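Flodton laundry cell — README for whoever has the keys this month

Last revised 4 September 2022

Contents of this folder: this file, the calibration script, the wear log, and a spreadsheet called parts_final_2 that is neither final nor the second one. Use the wear log.

What the cell is

One arm, one two-finger gripper, one wrist camera, a basket, a piece of upholstered furniture and a supply of clothes. The controller is a Zhuravel. The fingers are Geneck long-reach, the kind with the slot near the tip. The job is moving garments around without dropping them, which a four-year-old can do, and the four-year-old doesn't need homing first.

Powering up

Controller first, gripper second, camera last. If you bring up the camera before the gripper, the driver grabs the wrong port and reports a gripper that is fully open, fully closed and on fire. Power cycle and do it in the right order.

Wait for the homing routine to finish. The fingers open, close, and open again. If they only close, the encoder cable has worked loose at the wrist — push it in until it clicks, then home again. Do not help the fingers along by hand. The gearbox remembers.

Dressing the cell

Clear the arm before you enable motion. Anything resting on a link counts as load, and the Zhuravel will try to compensate for a sweater with the same seriousness it would bring to an engine block. Run the joint check with bare links, then put the clothes back where the session sheet wants them.

The basket goes within reach of the fingertips at the low pose. Jog down slowly at 8 percent speed the first time after anyone has moved it. Somebody has always moved it.

Wrist view check

Bring the arm to the check pose and look at the live view. Both fingertips should be visible near the middle, side by side, with a gap between them. If one tip is missing, the camera bracket has slipped. Two screws, hex key on the hook. Snug is enough; the bracket is softer than it looks.

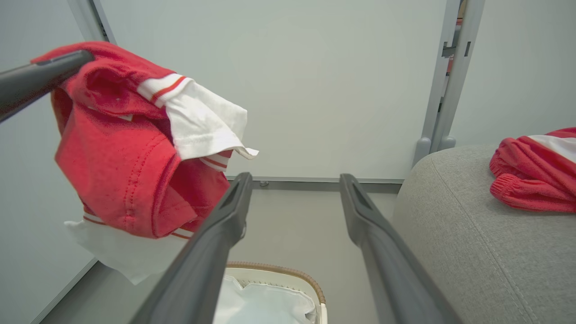

Vellotex wrote back after reading the first version of this file: the gap at the check pose matters less than whether both tips arrive at the same time, and a finger that lags is nearly always lint in the slide. They also asked us to stop using compressed air, which pushes the lint further in and makes it their problem by mail.

So, no compressed air. The instructions below have been changed accordingly.

Cleaning the slides

Do this every 300 cycles, or sooner if the laundry has been fluffy. Power down the gripper at the switch, not in software. Wipe each finger from the base to the tip with a dry cloth. Use the soft brush in the slots, then along the slide, always brushing outward. Pull long threads with tweezers. You will find more than you expect and at least one hair that matches no one on the rota.

Knit fabric is the worst offender. Cuffs and hems shed, and a loose stitch will hook on any burr. Run a fingernail down the inside edge of each finger after wiping. If it catches, dress the edge with the fine stone and wipe again before you power up.

Fingers and pads

Inspect the tips every 1,000 cycles and write the result in the wear log, even when the result is "fine." A blank line and a good inspection look identical in February when you're trying to work out who let the left one go.

Swap fingers as a pair. A new one next to a worn one closes crooked, picks up half a shirt and flings the other half. Old fingers go in the drawer marked OLD. The drawer marked SPARE is for new ones. These have been mixed up twice, and the labels were printed in larger type after each occasion.

Once the new pair is on:
Home the gripper.
Run the calibration script with nothing between the fingers.
Do the wrist view check again.
Close on a single layer of cotton at low force and tug gently. It should hold.
Reset the cycle counter.

The last step is the one everyone forgets. The counter does not reset itself, and if you leave it the cell will stop in the middle of a run to demand an inspection it has already had.

Known faults

E-stop clears but the arm won't enable: the reset button on the pendant needs to be held, not tapped. Count to three.

Camera feed freezes during wrist rotation: the cable is too tight at the second clip. Give it slack and rotate through the full range by hand-jog before trusting it.

Gripper reports "object held" with nothing in it: lint, see above.

Gripper reports nothing held while plainly holding something: thin fabric below the width threshold. Lower the threshold one notch in the config and write down that you did.

Arm drifts downward when idle: brake wear on the shoulder. Park it in the rest pose, lock out the cell and open a ticket. Leave the basket out from under it until the brake has been replaced.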